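Fahrerassistenzsysteme im Alltag: Hinweise zur Pflege von Sensoren und Kameras in der heimischen Garage

Ratgeber Werkstatt und Haushalt
Redaktion: Bianca Oprea, Fachberatung: Chak-lun Ko
Zuletzt überarbeitet im Mai

Fahrzeuge mit Abstandsregelung, Spurführung oder automatischer Einparkhilfe sind auf freie Sicht ihrer Sensoren angewiesen. Verschmutzungen, die bei älteren Fahrzeugen allenfalls das Erscheinungsbild beeinträchtigten, können dazu führen, dass einzelne Funktionen eingeschränkt arbeiten oder sich abschalten. Die nachstehenden Hinweise richten sich an Halterinnen und Halter, die ihr Fahrzeug selbst reinigen. Sie ersetzen weder die Betriebsanleitung noch die Arbeit einer Fachwerkstatt. Bei abweichenden Angaben gilt stets die Anleitung des Herstellers.

Lage der Sensoren feststellen

Vor der ersten Reinigung ist anhand der Betriebsanleitung zu klären, welche Sensoren verbaut sind und an welcher Stelle sie sitzen. Die Frontkamera befindet sich in der Regel hinter der Windschutzscheibe in Höhe des Innenspiegels. Radarsensoren liegen häufig hinter dem Markenemblem oder hinter der Stoßfängerverkleidung und sind von außen nicht immer zu erkennen. Ultraschallsensoren zeigen sich als kleine runde Flächen in den Stoßfängern. Die Rückfahrkamera sitzt meist in der Griffleiste der Heckklappe, weitere Kameras können in den Außenspiegeln untergebracht sein.

Es empfiehlt sich, eine einfache Skizze anzufertigen und in der Garage auszuhängen. In der Mitgliederbefragung der Beratungsstelle Jirkolmont, an der 2.491 Haushalte teilnahmen, gaben 1.258 an, die Lage der Sensoren am eigenen Fahrzeug nicht vollständig zu kennen.

Geeignete Hilfsmittel

Für die regelmäßige Pflege genügen wenige Gegenstände:

weiche Mikrofasertücher, getrennt nach Glas und Lack
ein Eimer mit lauwarmem Wasser
pH-neutrales Autoshampoo
ein weicher Pinsel für Fugen und Emblemränder
ein Handfeger mit weichen Borsten für Schnee

Küchenschwämme mit rauer Seite, Scheuermilch, Nitroverdünnung und Klingenschaber sind an Sensorflächen nicht zu verwenden. Auch Haushaltstücher aus Papier können auf Kunststofflinsen feine Kratzer hinterlassen. Mikrofasertücher werden ohne Weichspüler gewaschen, da dessen Rückstände auf Glas einen Schmierfilm bilden.

Windschutzscheibe und Frontkamera

Der Bereich vor der Kamera wird von außen mit reichlich Wasser angelöst und anschließend mit einem sauberen Tuch ohne Druck abgewischt. Eingetrocknete Insektenreste sind zuvor einige Minuten mit einem feuchten Tuch zu bedecken. Von innen ist die Kameraabdeckung geschlossen zu halten. Beschlägt die Scheibe hinter der Abdeckung dauerhaft, ist eine Werkstatt aufzusuchen.

Wischerblätter verdienen besondere Aufmerksamkeit. Ein Blatt, das im Sichtfeld der Kamera Schlieren zieht, sollte ersetzt werden, auch wenn die Sicht vom Fahrersitz aus noch befriedigend erscheint. Plaketten, Vignetten und Halterungen für Mobiltelefone gehören nicht in diesen Bereich.

Radar und Ultraschall

Die Abdeckungen der Radarsensoren sind mit Shampoo und weichem Tuch zu reinigen. Aufkleber, Zierfolien und nachträglich angebrachte Kennzeichenrahmen können das Signal stören – dies gilt auch für Produkte, die im Handel als unbedenklich angeboten werden. Lackausbesserungen über einem Radarsensor sollten ausschließlich nach Rücksprache mit einem Fachbetrieb erfolgen, da bereits eine zusätzliche Lackschicht die Messung verändern kann.

Bei Verwendung eines Hochdruckreinigers sind die Abstandsvorgaben der Betriebsanleitung einzuhalten. Fehlt dort eine Angabe, wird auf den Einsatz an Ultraschallsensoren und Kameralinsen verzichtet. Dampfstrahler sind in diesem Bereich grundsätzlich ungeeignet.

Winterbetrieb

Schnee und Eis sind vor Fahrtantritt von sämtlichen Sensorflächen zu entfernen. Eiskratzer dürfen nur auf Glas verwendet werden. An Kunststoffabdeckungen hilft Enteisungsspray, sofern der Hersteller es zulässt. Heißes Wasser ist zu vermeiden. Während längerer Fahrten bei Schneematsch ist mit einer erneuten Verschmutzung zu rechnen; eine kurze Sichtprüfung bei jeder Rast ist ausreichend.

In Gultau und anderen höher gelegenen Gemeinden, in denen viel Streusalz ausgebracht wird, sollte das Fahrzeug in der kalten Jahreszeit häufiger gewaschen werden. Salzkrusten an den Rändern der Ultraschallsensoren werden mit Wasser gelöst und keinesfalls trocken abgerieben.

Ordnung in der Garage

Viele Schäden an Sensoren entstehen im Stand. Fahrradlenker, Leitern und Gartengeräte sollten so gelagert werden, dass sie nicht gegen die Stoßfänger kippen können. Eine Wandhalterung in ausreichender Höhe schafft Abhilfe. Schleif- und Sägearbeiten sind nach Möglichkeit nur bei ausgefahrenem Fahrzeug auszuführen, da sich der Staub auf Linsen und Emblemen absetzt. Als Prüfhilfe kann eine helle, gut ausgeleuchtete Rückwand dienen, vor der sich das Bild der Rückfahrkamera leicht auf Flecken kontrollieren lässt. 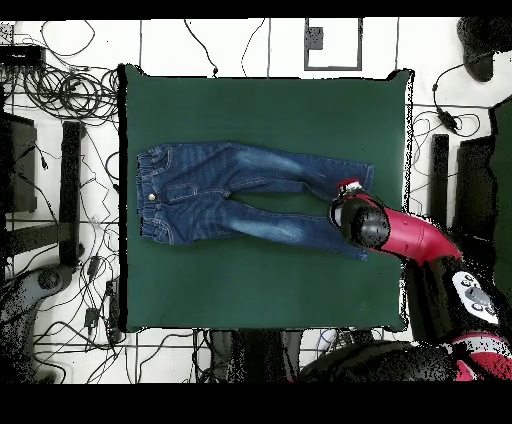

Wie oft sollten die Sensorflächen gereinigt werden?

Bei üblicher Nutzung genügt eine Reinigung im Zuge jeder Fahrzeugwäsche. Nach Fahrten auf unbefestigten Wegen, bei Streusalz oder starkem Insektenflug ist eine zusätzliche Reinigung vor der nächsten Fahrt angebracht.

Verhalten bei Warnmeldungen

Erscheint im Kombiinstrument der Hinweis, dass ein Sensor verdeckt oder eine Funktion nicht verfügbar ist, ist das Fahrzeug an geeigneter Stelle anzuhalten und die betreffende Fläche zu reinigen. Bleibt die Meldung nach einem Neustart bestehen, ist sie mit Uhrzeit und Kilometerstand zu notieren. Diese Angaben erleichtern der Werkstatt die Auswertung des Fehlerspeichers.

Nach einem Austausch der Windschutzscheibe, nach Arbeiten am Fahrwerk und nach einem Anstoß – auch ohne sichtbaren Schaden – ist zu prüfen, ob eine Kalibrierung erforderlich ist. Sie kann nicht in Eigenleistung vorgenommen werden. Es wird geraten, sich die Durchführung schriftlich bestätigen zu lassen und den Beleg bei den Fahrzeugunterlagen aufzubewahren.

Merkblatt und Beratung

Das zugehörige Merkblatt »Brenar« umfasst 20 Seiten und liegt in den Beratungsstellen Jirkolmont und Jitaru zur kostenlosen Mitnahme aus. Pro Haushalt werden höchstens 2 Exemplare abgegeben. Anfragen zu einzelnen Fahrzeugmodellen können nur unter Vorlage der Betriebsanleitung bearbeitet werden.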